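4. Evaluation of the Candano package in simulated kitchens

4.1 What was under review

Candano is sold as a simulation package for groups that train and test mobile manipulators but do not have the floor space, or the budget, for a row of real kitchens. A licence covers three things: a set of kitchen layouts with interchangeable finishes, a library of food and household items, and a model of a two-finger gripper with a camera mounted behind the palm. A hosted service for running batches of episodes, called Marulanda, is charged separately. We reviewed both. The vendor, Zimemia, gave us no money and no discount, and saw none of this text before it was submitted.

Our interest was narrow. We wanted to know whether a lab of ordinary size could use the package to measure how well a policy drives up to a counter, picks up one item and sets it down in another place. We did not look at soft objects, at pouring, or at tasks that need two arms. Drawer and door tasks are included in the licence, but we left them for later work after finding that the handle models had changed between the two releases we had on hand.

The study was planned in February by the first author and Uyên Triệu. Toàn Hứa wrote the adapter that connects our policy server to the simulator, and Thịnh Đào ran the episodes and kept the log. Melahat Güler read the flagged episodes a second time without seeing the first set of labels.

4.2 Setup

Installation took one working day on a desktop computer with a single graphics card. Most of that time went to the asset download, which stalled twice and had to be restarted from the beginning. The documentation assumes the reader has used the vendor's earlier product, Prosura, and several settings are explained only by reference to it. In particular, the unit for gripper opening is not stated anywhere in the current manual. We found it in the Prosura release notes.

Each episode begins with the robot placed at a random position and heading on the kitchen floor. The policy receives the wrist camera view and a short written instruction, and returns a motion for the base, the arm and the gripper. Episodes end when the item has been set down and released, when the step limit of 1000 is reached, or when the base has been in contact with a fixture for longer than a set time. We kept the vendor's default for that last value.

Six layouts were used. They differ in the run of the counters and in where the sink sits. Finishes were drawn at random for every episode, so cupboard faces, counter tops, walls and floors change colour and texture independently of one another. The results can be gaudy, with combinations no one would put in a house, but the range is wide and the sampling is simple to control from a configuration file.

The wrist camera is the view our policy relies on most, and it is also where the package gave us the most to think about. When the base starts close to the side of a tall panel, one plain surface can fill a large part of the view, and what remains is mainly floor and wall. Figure 1 gives the wrist view at one such position, with the gripper open.

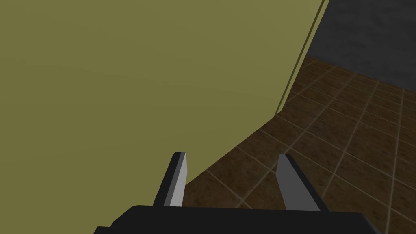 Figure 1. Wrist view near a flat green surface. Tiled floor at right, grey wall beyond.

The policy we tested was trained mostly on data in which the robot already faces the counter. It has little to go on in a position of this kind, and a common response was to hold still or to make small turns back and forth until the step limit was reached. We counted these as failures of the policy and not of the simulator. A buyer should know all the same that the default start sampler makes no check on what the wrist camera can see. There is an option to reject starts within a given distance of a fixture. It is turned off by default, and it measures distance from the centre of the base, so an outstretched arm can still end up next to a panel.

We ran the full set once with the option off and once with it on. In both cases the item was drawn from the same list, and the random seed for the finishes was held the same so that paired episodes differed only in the start.

4.3 Running the episodes

In total 2385 episodes were completed. A further group was discarded after the hosted service dropped its connection partway through a night run. Marulanda bills by the episode started, not by the episode finished, and we were charged for the discarded group. The support desk credited the amount when asked, but it took three messages to get there.

Local runs were slower and more dependable. On our desktop, a batch of 20 episodes finished in roughly the time it takes to eat lunch, and none of the local batches crashed. For a lab that is not in a hurry we would suggest starting locally and paying for the hosted service only once the configuration has settled.

Camera placement turned out to matter more than we had planned for. The wrist camera looks out over the palm, so the palm takes up the bottom edge of the view and the fingers rise from it. This is helpful near a grasp, as the policy can judge where its fingers are in relation to the item. It is less helpful while driving. The instruction may name something on a counter that is only partly within view, or outside it altogether. Figure 2 comes from the same kitchen as Figure 1.
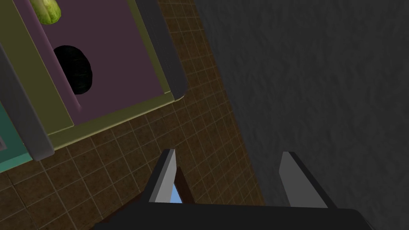
Figure 2. Wrist view over the tiles, with part of a green vegetable on the purple surface at upper left, beyond the reach of the fingers.

To deal with this we added a short search motion at the start of each episode, in which the arm lifts and the wrist pans from side to side before the policy takes over. The motion was scripted and was the same for all layouts. It cost a small share of the step limit. Triệu reviewed the recordings and found that the policy more often turned toward the correct counter after the search than without it, although the gain was uneven from one layout to the next, and in the narrow galley layout the lifted arm sometimes touched the wall.

The package also provides an overhead camera and a shoulder camera. We left both off for the main runs so that the results could be compared with our real robot, which carries a wrist camera only. Groups with more cameras on their hardware will probably find the defaults easier to live with than we did.

4.4 Quality of the assets

The item library is the strongest part of the package. Vegetables and packaged goods are recognizable at close range, their collision shapes match what is drawn, and they sit on a counter without jittering. Grasps on long items held near the middle behaved much as they do on our bench. Grasps near one end did not: the item stayed level in the fingers where a real one would droop or twist. The friction value is set per item and can be lowered, and lowering it brought the behaviour closer to what we see with the hardware.

Fixtures are plainer. Large faces are flat and evenly coloured, and some carry no detail that would help a policy tell how far away they are. Floors and walls have more texture. Hạnh Thái, who advised on the perception side, suggested adding light surface noise to the flat faces, and the configuration file allows it. We tried this on one layout only and do not report numbers for it here.

Lighting is soft by default, with weak shadows. Stronger lighting can be turned on at some cost in speed. We kept the default throughout, and readers should bear that in mind when comparing our results with work done under harder light.

4.5 Labelling and agreement

Success was scored by the simulator's own check, which asks whether the item is resting inside the target region with the gripper clear of it. Đào flagged any episode in which the check disagreed with what he saw in the recording, and Güler labelled the flagged episodes again. Most disagreements involved items resting across the edge of the target region. The check looks only at the item's centre point, so a long vegetable could be scored as placed with one end hanging over the sink. We wrote a stricter check that uses the full outline of the item, and all results in Section 5 are given under both.

Zimemia has told us that an outline check is planned for a later release. We have not seen it. The version we reviewed was the one available for download on Friday, August 11, 2023, and the remarks in this section apply to that version only. Our configuration files, the search script and the stricter check are provided with the supplementary material, along with the list of seeds for the paired runs.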